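Subject: Re: Sorting task, conventions for demonstrations by remote control
List: Brorau teleoperation users
Date: July 2020

The Jillcombe group wrote:

> We intend to repeat the two-basket sorting task at our own site
> and would be grateful for guidance on three points. First, does
> the operator follow the view from the head or the view from the
> side of the room? Second, may the labels be written directly on
> the table? Third, is a demonstration kept if the hand has to
> make a second attempt at an object?

Thank you for this enquiry. The replies below are given on behalf of the Valderrama laboratory and apply to the sorting task only. They will be added to the Troller task notes in September.

On the first point, the operator is expected to work from the head view throughout. The side view is recorded and is used afterwards by the reviewer. 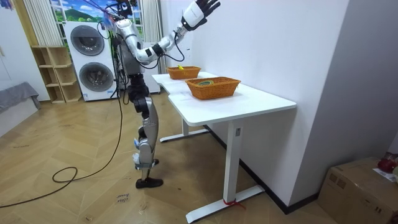 Operators who have been trained on the side view tend to raise the elbow too far and to approach the basket from above the rim at a steep angle. We ask new operators to complete 25 practice runs with the head view before any of their work is counted. The arm should return to a raised position clear of the table between objects, and the cables should be checked at the start of each session and again after any change of operator.

On the second point, labels may be written on the table by hand. Lower case is preferred, and the word should stand on the near side of the basket to which it refers.
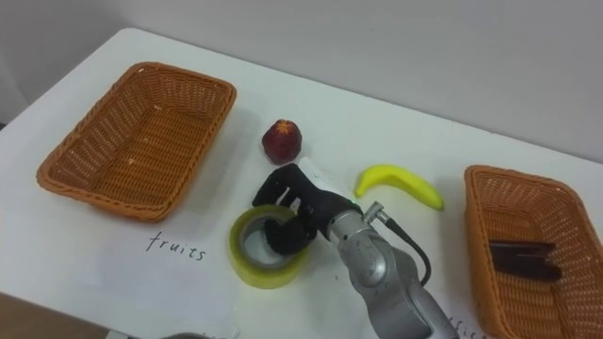
The label must agree with the spoken or typed instruction for the run, word for word. In an earlier release we found 6 runs in which the instruction used the singular and the table the plural – these were corrected by hand, at some cost in time. Objects should be set down afresh for each run, and their starting places should not follow a pattern. Rolls of tape may be taken by the outer band or through the centre, provided that the operator's choice is entered in the log.

On the third point, a second attempt is acceptable and should be kept. The present release holds 3,769 demonstrations, and those with a recovered grasp have proved useful in training. The following limits apply:

1. No more than 3 attempts at any one object. After that the run is to be stopped and marked as incomplete.

2. The hand is to be brought over the basket and lowered towards the rim before the object is released. Runs in which an object is dropped from a height are marked separately.

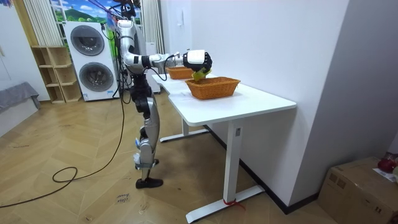
3. The recording is to continue until the hand is clear of the basket. Runs which end at the moment of release cannot be accepted.

Sites wishing to depart from these conventions are asked to write to the list before recording begins – a short note stating the proposed change is sufficient.

Valderrama laboratory, demonstration records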